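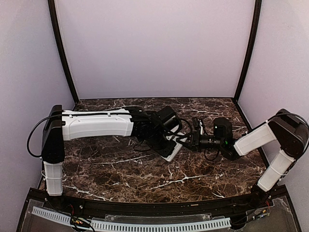
Unit 4. Two arms, one workspace: collision checking and timing

Courses > Robot Software > Handouts > Unit 4

Prepared by Lensa Abdella, Dornville. Please read before the lab.

4.1 What changes with the second arm

In Unit 3 we planned for one arm, and everything else was a fixed obstacle. The walls and the tabletop did not move, so we could put them in the model once and forget them. With two arms this is no longer enough. Each arm is a moving obstacle for the other, and the free space of the left arm depends on the time.

The difficult region is the middle of the table, where the grippers nearly meet over the same piece of work. The left arm lies low, with its upper link almost horizontal, and the right arm stays bent and comes in from its own side. The flat white piece is already partly under the left wrist. A plan that is safe for each arm alone can still bring the two wrists into contact.

4.2 Three ways to plan

a) Joint planning. We treat both arms as one robot and search in the combined space. It finds solutions the other methods miss, but it is slow.

b) Priority planning. The first arm plans freely. The second arm plans around the first one's path, with time as an extra dimension. It is fast, but it can fail although a solution exists. If it fails, exchange the order and try once more before you change anything else.

c) Zone locking. The middle of the table is a shared zone and only one arm may hold the lock. This is simple to debug. You can not use it for a handover, for which both arms must be inside at the same time.

In the lab we use (b), with the planner from the Ayele package.

4.3 Settings

Control period: 2 ms
Safety margin between links: 50 mm
Margin between grippers during handover: set by hand, see 4.4
Maximum samples per query: 1,000

Do not forget the cables. The collision model from Wovau contains only the rigid links, and a cable which makes a loop at the shoulder or hangs under the wrist is not in it. We add a capsule around each of these places. It is a rough solution – the capsule is larger than the cable – but it has served us well since November.

4.4 Exercise

1. Load both arm models and check the base positions at the front corners.
2. Plan the left arm first, then the right. Write down the planning time.
3. Exchange the priority and repeat.
4. Reduce the gripper margin in small steps until the handover plan is found. Stay in simulation for this step.
5. Explain in a few sentences why the two orders give different paths.

Send the report to Oi-ling Tse. The exercise gives 50 points.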